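**Mandus** is a student competition in household robotics, held once a year for teams from high schools and community colleges. Teams program a humanoid upper body to carry out bedroom and laundry chores in a furnished room. The contest takes its name from the first practice robot used by its founders, which had "MANDUS" painted on its base.

## History

The competition grew out of an after-school club started by Haiyan Peng and Agata Marras. The club met in a former sewing classroom and at first worked only on folding towels. After two years the members found that folding a towel on a table told them little about how a robot would do in a real room, where the bed is low, the closet is close and the arm has to reach past its own shadow. Peng rewrote the club's exercises as a set of timed chores, and a second school, Gestolby, asked to take part.

The first open edition had 4 teams. Entry was later widened to community colleges, and the rules were split into a junior and a senior division. The final is held in January.

## Format

Each team gets one run of 90 minutes in the room, divided between setup, calibration and scored attempts. The chores are drawn from a published list:

- taking a shirt off a hanger
- putting a shirt on a hanger
- hanging a garment in a wardrobe
- straightening a pillow
- moving a garment from bed to shelf

Junior teams may drive the robot by remote operation for the whole run. Senior teams may use remote operation to record training runs, but scored attempts have to be made by the robot on its own. An operator who touches the garment during a scored attempt ends that attempt. Resets between attempts are allowed and count against the clock.

Garments are supplied by the organizers and are not shown to teams beforehand. Sports jerseys are common choices, as the fabric slides easily on a hanger and the neck opening is often narrow. Bedding is kept plain in the junior division. In the senior division it may be patterned, which gives vision systems more trouble with edges.

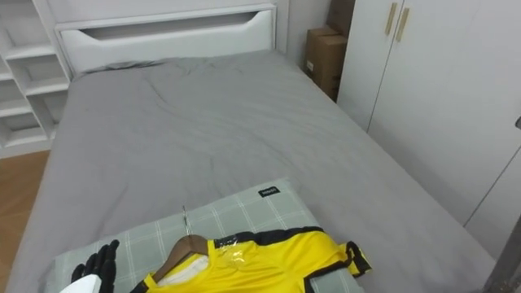

According to Lilian Koech, the hanger chores are harder than the points suggest, and a team that spends its first half hour on the grip alone has usually spent it well. She has argued for a separate score for a clean approach to the collar, so that a hand that gets to the right place and then loses the hook is still worth something. The rules have not been changed on this point.

## Equipment

The arms and hands are the same for all teams and stay in the room between runs. Teams bring their own computers and software. The control package used by most junior teams is Plisora, written by former club members and kept up by Anderson Bragança. It records joint positions and camera views together, so that a remote run can be replayed later and used for training. Senior teams are free to use anything they like, and several write their own.

Finger covers may be swapped, but added hooks, suction cups and adhesive are banned. The ban on adhesive dates from the second edition, when a team used double-sided tape on the thumb and the organizers had no rule against it.

## Scoring

A chore is scored for completion, time and condition of the garment. Dropped items lose points only if they reach the floor - a jersey dropped on the bed can be picked up again without penalty. Ties are settled by the faster hanging time. Judges work in pairs, and neither may come from a school with a team in that division.

A side award, the Pace Prize, goes to the team with the best written log. Haiyan Zhong won it 2 times while at Gestolby and later rewrote the guide to log keeping. Logs are posted after the final and are often the first thing new teams are told to read.

## See also

- Educational robotics
- Remote operation
- Robotic manipulation of cloth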